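Burnetti Parallel Gripper Kit, Two-Finger, with Simulation Pack

Item notes by Percy Huaranga, Lasunico Workshop Supply

We stock this kit because people kept asking for it. I had my doubts about a gripper that ships with its own practice world, and I still have a few of them. Read the whole page before you order, especially if you plan to bolt this to an arm you built yourself in a garage or a shared shop.
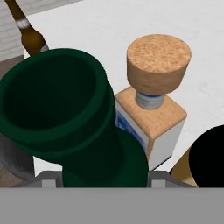
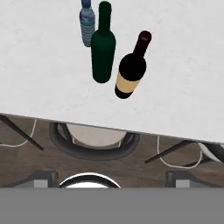 Both views are renders from the bottle-and-table world in the simulation pack, with the gripper along the bottom edge.

What you get

The hardware is a gripper body, two fingers, a mounting plate, one cable and a bag of screws. The simulation pack is a download. It has a model of the gripper, a few rooms with tables and chairs, and a set of bottles and containers to reach for. You run it on your own computer and drive the virtual gripper with the same commands you would send to the real one.

That last part is the selling point, and it mostly holds up. I wrote a short pick routine in the pack, moved it over to the arm on my bench, and it ran without my changing a line of code. Running is one thing. Picking up the bottle took me the rest of the evening.

Where I'm not convinced

The maker's sheet says you can tune your grip in simulation and go straight to hardware. I wouldn't. Glass in the pack behaves like glass somebody described over the phone. My first real attempt used the same closing force that had worked all afternoon on screen, and the bottle slid right down through the fingers onto a folded towel. Put down a towel. I ended up at almost 2 times the force, plus rubber pads I cut from a bicycle tube.

The camera view is closer to the truth than I expected. With the gripper low over a crowded table, things hide behind other things. A dark green shape blocks whatever is behind it, and a clear water bottle behind a wine bottle is hard for a simple detector to sort out. If your code is going to get confused, it's better to find out there. Lighting is another matter. The rooms are lit evenly, and my shop has one window and a bad tube light over the vise.

Build notes for home arms

The mounting plate has 6 holes. They lined up with the Nic Giolla wrist flange and did not line up with the Buvosard one, whatever the forum says. For the Buvosard you need an adapter, which we don't carry. I made mine from scrap aluminum with a hand drill and it's ugly and it works.

Keep the cable slack at the wrist. The supplied one is 53 inches long, enough for a small desktop arm and short for anything with a tall base. An extension is not included. Don't splice it, I tried, and the gripper dropped its connection every time the elbow moved.

Set the open position by hand before you power up for the first time. The instructions put this step near the end, after a section on software updates.

Plan on 18 hours from opening the box to a pick you'd trust with something that breaks. That was my time, working alone, and I've put together other grippers. Two people in a shared shop might do better if one of them reads.

Simulation pack, practical points

Setup is a single installer. On my older laptop the bottle world ran slowly enough that I turned the shadows off. Swapping in your own objects is possible, but the guide gives it half a page and skips how to set weight. Leave the weight blank and your object gets a default, with no warning. Mine came in so light that the fingers knocked it off the table.

The pack got one update in May. It fixed a crash when you reset a room and left the weight problem alone.

Who should skip it

If you already have a gripper that closes when you tell it to, the simulation pack by itself won't justify the price, and it isn't sold separately. If you need to handle wide containers, check the finger opening against the thing you want to hold. Bottles gripped at the neck were fine for me. Anything broad I had to take by the rim, and I didn't like how it hung.

Returns

Unused hardware can come back in its box. Once you've registered the download, we can't take the kit back. That is the maker's rule, and we have asked them to change it.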